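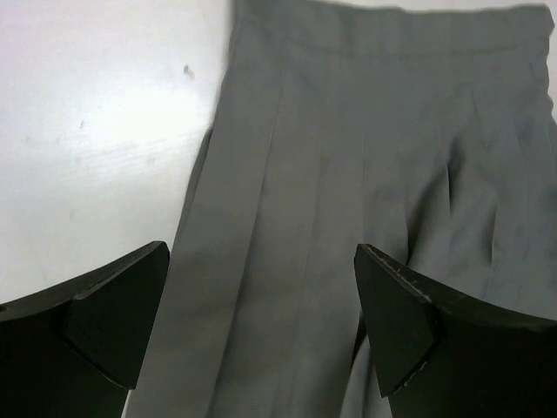

Grey pleated skirt on the white table, waistband at the top. Second fold from the left is the one I'm asking about.

Pleated skirt keeps creasing between the pleats, how do you fold yours?

pereyra_a
Posted March 15, 2021
I do the laundry for a small school uniform exchange and we get a lot of grey pleated skirts. The flat panel at the left lies fine and the edge stays straight. The crease next to it is sharp. Further right the fabric bunches up at the second fold and that's the part that looks bad when it goes on the shelf.

So far I have been laying them flat, smoothing with my hands and folding in half across the middle. By the time somebody picks one up there is a line straight across all the pleats. Steam takes it out but I don't want to steam every skirt twice. What do other people do?
Abelardo

hemline_kate
Don't fold it across the middle. Lay it flat, line up every pleat from the waistband down, then fold it lengthwise in thirds so the folds run the same way as the pleats. After that, roll it loosely from the waistband. I've done my daughter's this way for years and they only need a touch of the iron at the hem.

Nakpan
Disagree on rolling. Rolling is fine for a jersey skirt. With sewn pleats the inside layers push against the outside ones and you get ripples near the bottom. Hang them. Clip hangers, two clips on the waistband, done.

pereyra_a
I'd hang them if I had the rod space. It's shelves only, and the shelves are not deep.

octavio_b
Is the bunched one a pleat that has shifted, or is the fabric just not smoothed down yet? I can't tell from the picture. If it has shifted, it needs pressing before any folding. You pin the pleat at the hem, pin it again halfway up, press with a damp cloth over it, and leave it alone until it's cold. Taking it off the board warm is how most people lose the crease.

hemline_kate
Agree with the pins. I use hair clips at the hem, less chance of leaving one in.

Nakpan
Clips leave a dent on polyester if you press over them. Take them off before the iron gets there.

octavio_b
Thread is better than either. Long basting stitches across the pleats near the hem, pull them out when the skirt is handed over. New skirts often come from the store like that. It's slow if you have a stack, though.

skivel2000
What's the fabric? If it's mostly polyester the pleats are probably heat set and you can get away with a lot. If it's a wool blend you can't.

pereyra_a
Mixed. The labels are faded on half of them. I think the one in the picture is polyester but I wouldn't swear to it.

skivel2000
Then treat it like wool. Low heat, press cloth, no sliding the iron around.

Also wipe the table first. I see a couple of dark specks on it, one right by the edge of the skirt. Lint or whatever it is will press into the fabric.

pereyra_a
Fair point. I'll wipe it.

Tried the lengthwise thirds on two skirts from the February pile, without rolling. Folded once at the bottom to fit the shelf. There is still a line but it's low down and much fainter. I'll baste the worst ones and see how they hold up.

Nakpan
Put a rolled towel inside that last fold and the line will be softer still. I'd still hang them.

hemline_kate
Old pillowcase works too if you're short on towels.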